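Vorkberg Home Forum > Kitchens > Sinks, taps and water
Thread: Built-in water dispenser, recessed tray or no tray?
May 2021

tallgrass_2059
We're redoing the counter on the window side and I want a drinks dispenser built in, the kind where the head hangs over and you put your glass under it. The counter is going to be white. The installer at Langat gave me two choices: a stainless drip tray set down into the counter, or a loose plastic one that just sits on top. The recessed one adds 1240 to the bill once you count the cutout and the drain line. Is it worth it? My other half says we're paying for a fancy puddle.

mugshelf
We went recessed and I would do it again tomorrow. Ours has a raised rim all the way around, so drips stay put and don't creep toward the toaster. Get rounded corners if you have any say in it! My sister has a square one and she's in there with a toothbrush every weekend.

benchtop_bo
Going to disagree. I had a recessed one in my last place and the shine drove me nuts. Every water spot shows, every fingerprint. I wiped that thing 3 times a day. The loose tray we have now goes in the dishwasher and I never think about it.

mugshelf
benchtop_bo, was yours polished or brushed? Makes a huge difference. Brushed hides a lot.

benchtop_bo
Polished, and hard water on top of that. OK, fair, some of that was the water.

kettle_and_co
Whichever tray you pick, check the height under the nozzle before they cut anything. We have an Astari and our tall glasses only go in at a tilt, so everybody uses short tumblers now. Take your tallest glass to the showroom and feel silly for a minute, it's fine. Same with water bottles (ours gets filled at the bathroom sink, don't judge).

tallgrass_2059
Oh, that's a good one, I hadn't thought about bottles at all. The Nalex they showed me looked roomy but I only tried a paper cup. Does the drain line clog?

mugshelf
Ours did once in 2 years. Hot water and a bit of dish soap cleared it. Coffee is what does it, so don't let people dump their dregs in there.

benchtop_bo
People will dump their dregs in there.

tallgrass_2059
They will, I live with them. OK, I'm leaning recessed and brushed, and I'm bringing our tumblers to the showroom before I sign. I also like being able to stand the glass right on the metal and let go while it fills.

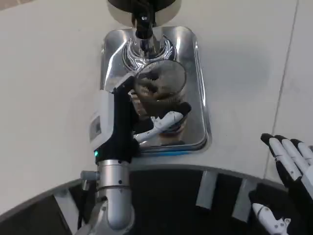
I'll ask about the rim height too and post whatever they tell me.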